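**Call for participants: handover and release study, second phase**

Prinedix Handling Research Unit, Brirkow
Issued 9 July 2025

The Unit invites applications from adults who are willing to take part in a supervised study of how people work beside a robot arm when a gripper fails to let go of an item. The task used in the study is the packing and unpacking of a household tool case.
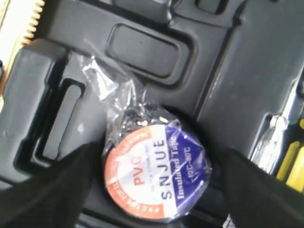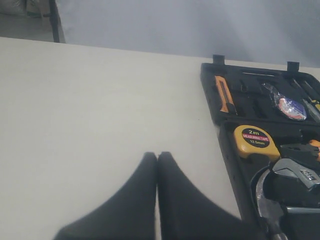

*The study task: gripper and tool case. First picture, the wrapped roll of insulation tape held between the fingers; second picture, the fingers and the open case.*

**Background**

In May the Unit suspended the first phase of this work following a release fault. During a packing run the controller reported that the gripper had opened when it had not. A participant, believing the item to be free, took hold of it as the arm began its return movement. The participant's hand was drawn a short distance towards the case before the arm was stopped by the supervising technician. No injury was recorded, and the participant has agreed to the circumstances being described in this notice.

The internal review, led by Archana Dixit, found two causes. The release signal was being sent on the command to open and did not depend on any reading from the fingers themselves. In addition, soft plastic wrapping had been found on several occasions to cling to the finger surfaces, so that an item could remain attached after the grip force had fallen to a low value. The review also noted that participants had been told to rely on the green lamp, and that the lamp took its state from the same faulty signal.

The following changes have been made:

- The release signal now depends on a measured finger position and a measured load. If the two disagree, the arm holds still and the lamp shows amber.
- Return speed has been reduced to 40 millimetres per second whenever a person is within reach of the table.
- A stop button is fitted on the participant's side of the table as well as at the technician's desk.
- The briefing no longer describes the lamp as proof that an item is free.

The revised arrangement was tested without participants over 185 packing runs. The load check held the arm in every run in which a release fault was deliberately introduced. A copy of the review may be requested before applying, and applicants are encouraged to read it.

**Purpose of the second phase**

The second phase will examine how people notice that an item has not been released, how long they wait before acting, and which form of warning they find clearest. Some release faults will be introduced on purpose. Participants will be told that this will happen but will not be told in which runs.

**What taking part involves**

Each participant will attend one session at the Lernero Building. A session consists of a briefing, a practice period with the arm at rest, the study runs, and a short interview. During the runs the participant will stand at the table and receive items from the gripper, or place items where the gripper can take them. The runs are arranged in blocks, with a rest after each. Video and sound will be recorded throughout, together with the position and load readings from the arm.

Blades and other sharp items will be handled by the technician only. At no point will a participant be asked to reach between the fingers, to pull an item from a closed grip or to clear a fault. A participant who is in doubt should step back and press the stop button. Pressing the button will never be treated as an error, and there is no limit on how often it may be used.

**Who may apply**

The Unit is seeking 51 participants. Applicants must:

- be aged 18 or over;
- be able to stand for short periods, or to work from the adjustable seat provided;
- be able to follow spoken and written instructions in English;
- have normal feeling in both hands.

Experience with robots or with packing work is not required, although applicants who have it are welcome and should say so. Persons who took part in the first phase may apply and will be placed in a separate group for the purposes of analysis.

Applicants who have a pacemaker or other implanted electronic device, or who have had surgery to the hand or wrist in the past year, are asked not to apply for this phase. Current employees of the Unit, and of its equipment supplier Tse, are not eligible.

**Payment and expenses**

Participants will receive £100 for a completed session. Those who withdraw after the briefing, for any reason, will receive the same amount. Reasonable local travel costs will be repaid on production of a receipt.

**Safety and supervision**

Every session will be attended by a technician, whose only duty during the runs is to watch the arm and the participant, and by a researcher who will conduct the interview. Rimantas Bite is responsible for the equipment and will inspect the finger surfaces and test both stop buttons before each session. Should either test fail, the session will be postponed and the participant paid in full.

Any unplanned movement of the arm will end the session. It will be reported to Sugeng Liew, the Unit's safety officer, who has authority to suspend the study without reference to the research team.

**Consent and personal information**

Written consent will be taken before the practice period. Participants may withdraw at any time and may ask for their recordings to be deleted until the analysis begins; the date will be given on the consent form. Recordings will be stored under a participant number. Faces will be obscured in any footage shown outside the Unit.

**How to apply**

Application forms and copies of the review are available from Kwok-wai Kuo, Study Office, Prinedix Handling Research Unit, Lernero Building, Brirkow. Forms may be returned by post or left at the reception desk. Applicants will be contacted by telephone to confirm that they are eligible and to agree a time.

Questions about the conduct of the study should be addressed to the principal investigator, Chak-lun Lai. Concerns about safety, including any arising from the first phase, may be sent in confidence to the safety officer at the same address.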